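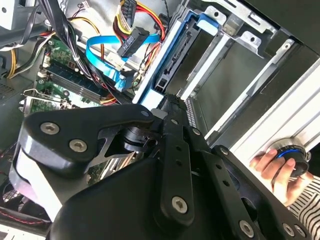

Bluetooth headphones drop to awful sound as soon as I join a call

Posted by Lurdes Salgado, 2025-06-08

Hi all, hoping somebody can help before I lose my mind. I bought a pair of Paiva 836 over-ears in January and I love them for music. Really warm sound, and they don't squash my glasses into my head. But the second I join a meeting on my desktop, everything goes muffled and flat, like an old AM radio, and if I had music playing it goes the same way. Hang up and it's lovely again a few seconds later.

On my phone it's nowhere near as bad. I've unpaired and re-paired, updated the firmware in the Dovance app (that took 20 minutes!) and tried a different USB Bluetooth dongle. Same thing every time. Are they faulty? I still have the box.

Fatomholm

They're fine, don't send them back! It's the headset mic doing it. Regular Bluetooth has one mode for listening in good stereo and another for talking and listening together, and the talking one sounds a lot worse. When your meeting app grabs the microphone on the headphones, the computer switches modes and the music gets dragged down with it.

What fixed it for me was using a different mic. Go into the audio settings in your meeting app, leave the speaker as the headphones, and pick a webcam mic or a cheap USB one for the input. Then check the sound settings on the computer too, and make sure the default input isn't the headset there either – I missed that one and spent a whole evening swearing at it.

If you want to be really sure, turn off the hands-free part for that device. The menu moves around depending on your version, so I won't try to give you the exact clicks. You won't be able to use the headset mic on that computer until you turn it back on.

My desk mic cost less than the replacement ear pads, and people say I sound better now anyway.

Botgate

had the same with mine, just plugged in the cable and used that. check yours came with one, mine was under the cardboard flap

Lurdes Salgado

Fatomholm, you're a star!! I switched the input to my webcam and the sound stayed good right through a call with my sister. The computer's default was still set to the headset, so thank you for mentioning that. Botgate, found the cable too, it was under the flap – I'll keep it in the drawer for when the battery's flat.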